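Iline Hand Gripper, Pair
Udton Equipment > Demonstration tools > Hand-held

Iline is a pair of hand-held grippers for showing a robot arm how to do two-handed work. The operator holds one in each hand and does the job at normal reach, and the cameras and position tracking record it. No arm has to be on site. The recordings go into Madigan, our desktop software, where they are trimmed, checked and exported for training.

Most pairs go to teams working on household tasks: folding, sorting, laying things out on a bed or table. Cloth is where a hand-held tool does best against remote control, as the operator can feel it drag and slip through the handle.
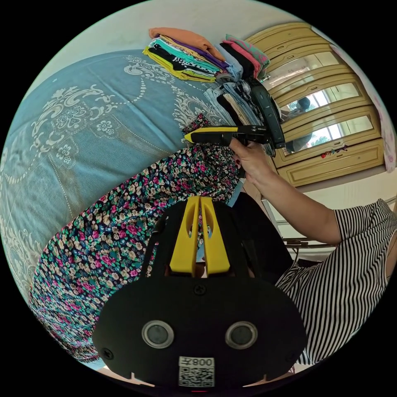
Glenys Orrell
Product support, Udton Equipment, Drivham

The pair is sold as left and right. They differ in the thumb rest and in the serial label, and the left one should stay in the left hand for the whole of a session. Swapping hands halfway gives you recordings that look fine in the preview and then fail when Madigan lines up the two tracks.

The fingers are the same parts we supply for the Iline arm mount, in yellow, with the long cut-out that lets them give a little under load. If you train with one finger shape and run the arm with another, expect poorer results on thin fabric. Spare fingers are sold in twos and fit with the hex key in the case.

Charging takes place in the case. A full charge lasts 240 minutes of recording with both grippers paired. The case will also charge from a car socket, though slowly.

Setting up in a room
Pick the room as you find it. Tidying everything away gives the tracking less to hold on to, and a plain wall close by is the usual cause of drift. Patterned covers, furniture and door panels all help. Large mirrors can cause trouble if they fill most of the view, so turn your starting position away from them where you can.

Scan the label on each gripper with the phone app before the first take. This ties the recording to that unit's calibration. Then hold both grippers still, fingers pointing forward, until the tone sounds. 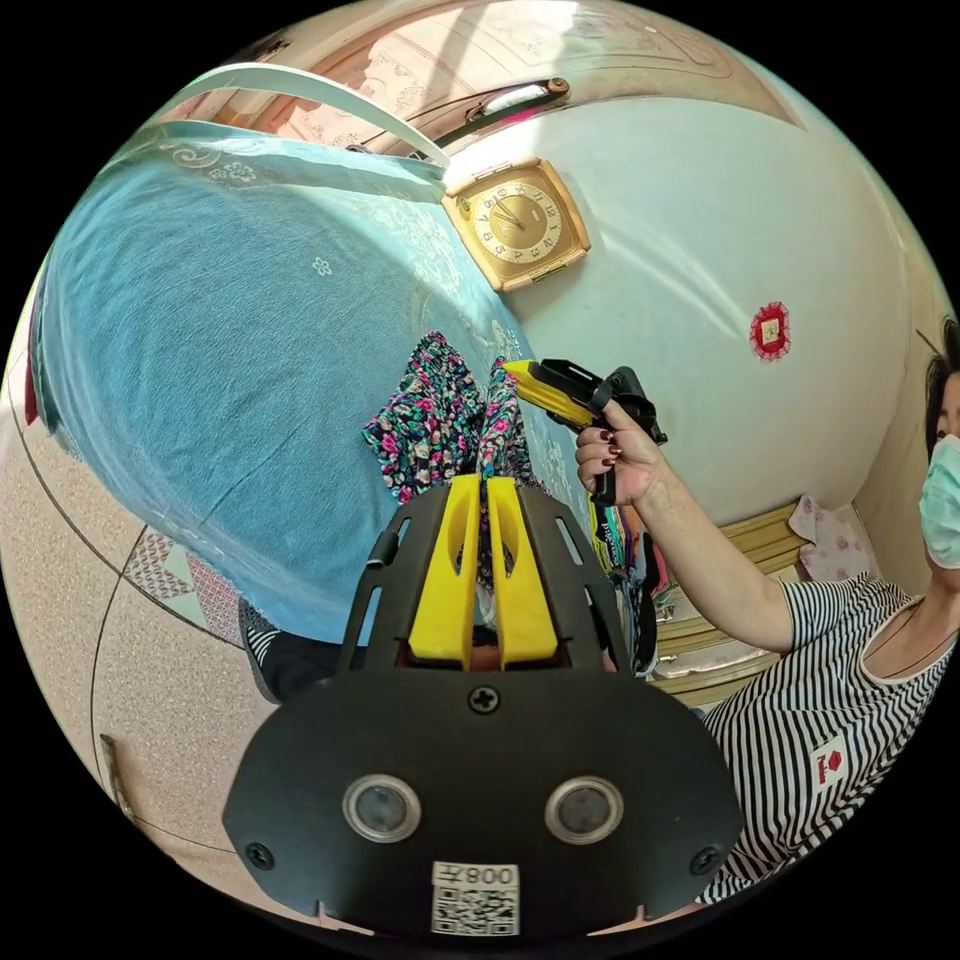

A take should begin and end with both grippers open and clear of the cloth. Work at an even pace. New operators tend to rush the approach and then hover over the grip, and the arm will copy both. We suggest a dozen practice folds that you throw away before keeping any.

Let one gripper hold while the other moves. With a long piece of fabric, pinch the end, lift enough to clear the surface and bring it across before letting go. Keep your wrists in a range the arm can manage. Madigan marks any stretch of a take that your chosen arm could not reach, shown in orange on the timeline.

Sitting down is fine for bed-height work and less tiring over a long afternoon. Adjust the chair before you calibrate.

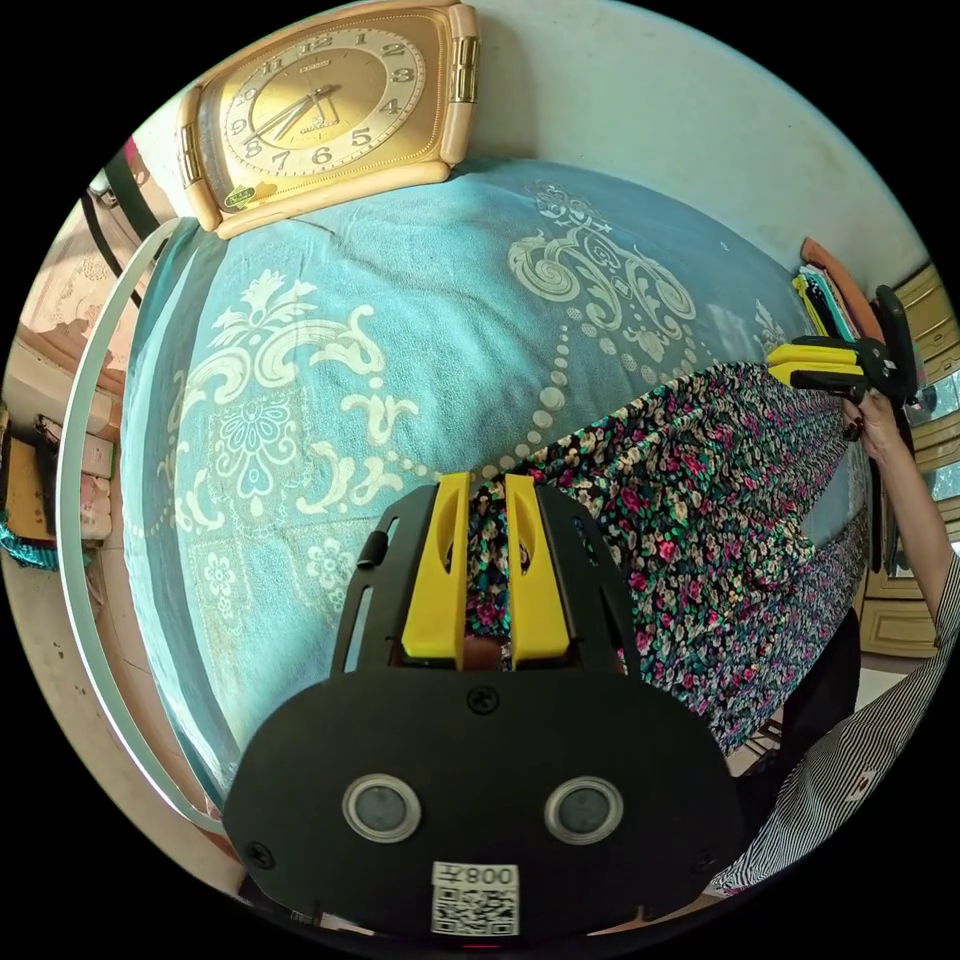

How many takes do we need for one folding task?
Plan for 11 garments of different size and weight, and repeat each one until you have over 3,000 takes in all. Simple pick-and-place jobs need far fewer.

Is the software included?
One Madigan licence comes with each pair and covers a single computer. Further seats are charged yearly.

What is in the case
Left and right grippers
Charging case and lead
Four spare fingers, hex key
Wrist straps
Calibration card
Printed quick guide

Care
Wipe the fingers with a damp cloth. Do not use solvent on the round windows. Check the screws on the front plate each month and nip them up by hand; a loose plate shifts the camera and you will have to calibrate again. Lint collects at the base of the fingers and can be brushed out with a dry paintbrush.
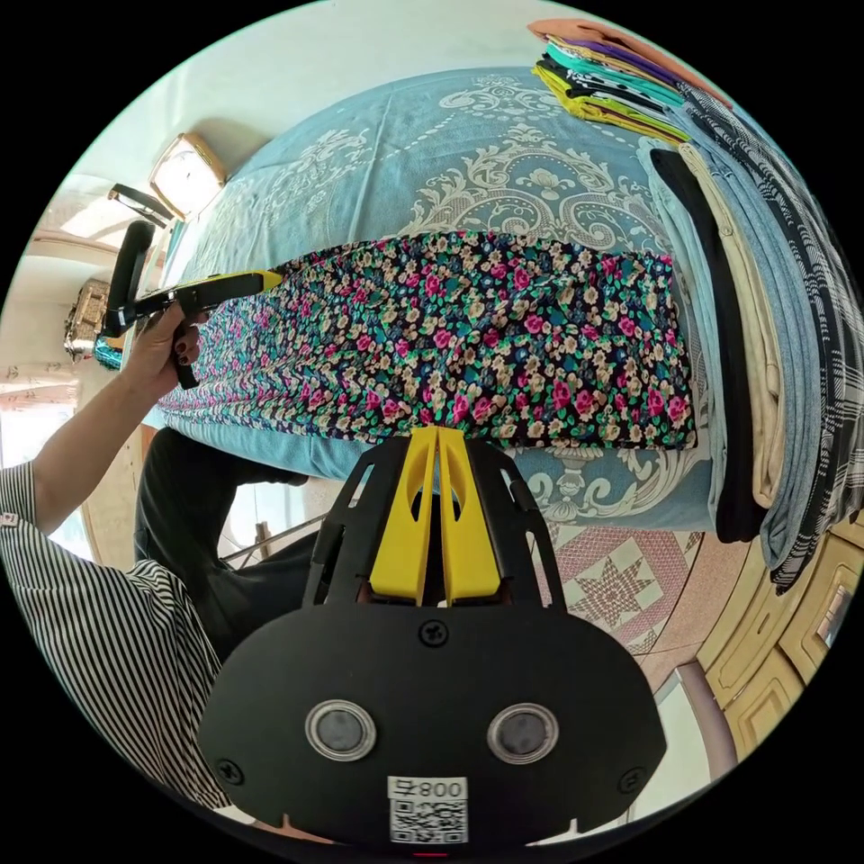 Can one gripper be used without the other?
Single-hand mode is in the app under Session. The unused gripper has to be switched off first, or the app will keep waiting for it.

Price and delivery
£1,451 per pair, before VAT. Dispatched from Drivham. Orders placed before 2 pm leave the same working day when stock allows. The next batch of left-hand replacements is due in May.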